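News from the Robotics Club

Friday afternoons, two until whenever Dean's bus comes

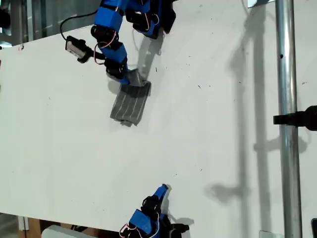 It has been a long and very full autumn for the club, and I promised Joanne Rowbotham I would get something written down for the newsletter before everyone disappears for the holidays, so please forgive me if it rambles a bit! We started the term with 38 students signed up, which was a lovely surprise after last year, and we split them into teams for the Catstead Challenge, where the robots have to do a household chore from start to finish. Our older group picked laundry (I did warn them). They are working with the two blue arms on the big white table, and for now the job is to get one arm to take hold of a gray cloth without making a mess of it, while the other arm learns to come in and help from the opposite side. Gemma Bramwell has spent most of her free periods on the gripper, and she will tell you more about pinching fabric than you ever thought there was to know.

Every try gets saved so that the program can learn from it, and the team has 496 of them stored so far. The goal is 2000 by the time of the regional round in February, so there is plenty left to do, and if your son or daughter comes home talking about corners and creases, now you know why.

The younger group, who named themselves Team Zorgate and will not be talked out of it, have been building a small sorting machine for buttons and bottle caps. Celeste Mota is looking after them on her own at the moment and would be very glad of another pair of hands, even for half an hour. You don't need to know a thing about robots, I certainly didn't when I started.

We'd also love any old hand towels or pillowcases you can spare, plain ones if possible. Drop them in the box outside Room 33 and we will put them to good use.

Club starts back the first Friday of the new term. Have a wonderful break, all of you, and thank you for the rides, the snacks and the patience.

Brenda Staniforth
22/12/2023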